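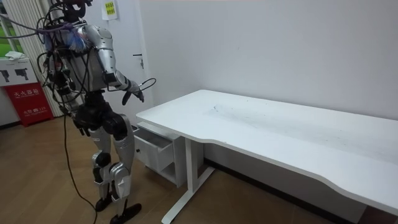 Esperanza P
Magic eraser will dull that top, don't. Had the same white finish at Hostska and it went patchy by April.

teodor_z
what then? marks are mostly in the middle and back towards the wall. grey scuffs, bit smudgy. washing up liquid did nothing

Renata Sowa
Bicarb paste, damp cloth, two goes. Leave it ten mins between. And shut that top drawer lol, I've had a bruise off mine

Esperanza P
Bicarb is an abrasive Renata!! Same problem as the eraser, just slower

Renata Sowa
Done mine with it for 2 years, still shiny. Not scrubbing it with a brick am I

bezawit
white spirit on cotton wool if its rubber off something. try udner the wavy edge first where it wont show

teodor_z
ok got white spirit in. does anyone know if the drawer unit pulls out from under the left end? want to do the skirting as well, it's filthy back there

Jarosław T
Mine's freestanding. Lift, dont drag, floor's wood. New top from Mutier was 100 quid when I asked so id try the lot before that.

Esperanza P
Not bicarb tho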